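Standico opens its furniture workshop in Pravcombe

12/11/25

Standico, the small furniture maker behind the Haugland range of stools and side tables, has opened its new workshop and showroom in Pravcombe, and we could hardly be more pleased with it. After years of sharing space in Tanamgate we now have 183 square metres to ourselves, with room to make, mend and try out furniture under one roof.

Visitors are welcome to bring in seats and cushions from home and talk through what might be done with them. Much of that talk happens at our long tables, where padding, stitching and covers can be looked at up close and in good light.
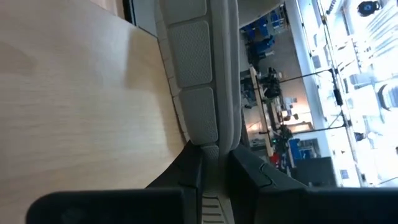

Light grey padding with a textured surface, on a table at the Pravcombe workshop.

Textured pads have been a favourite of ours all year. They come in grey for now, and we hope to have two more colours ready by February. Anyone who has bought a Haugland piece can have its padding replaced at the workshop, whatever its age, and we will gladly look at furniture from other makers too.

The showroom side opens with 129 pieces, some finished and some still being worked out. We like people to see furniture at that stage, when it can still be changed (and it often is!).

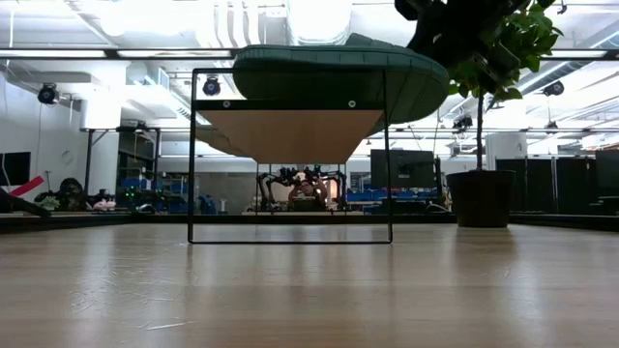
The Haugland range began as a single stool, and we have stayed fond of simple shapes ever since. Slim black metal, a flat wooden panel and a generous dark green cushion go together beautifully, and the open sides let plenty of the room show through. Stools and side tables share many of the same parts, so a customer can choose one now and come back for its partner later.

The first 200 visitors will receive a set of fabric samples to take home. The workshop is open Tuesday to Saturday, from ten until five, with late opening on Thursdays. Entry is free and there is no need to book, although larger groups should let us know beforehand through the contact page on the Standico website.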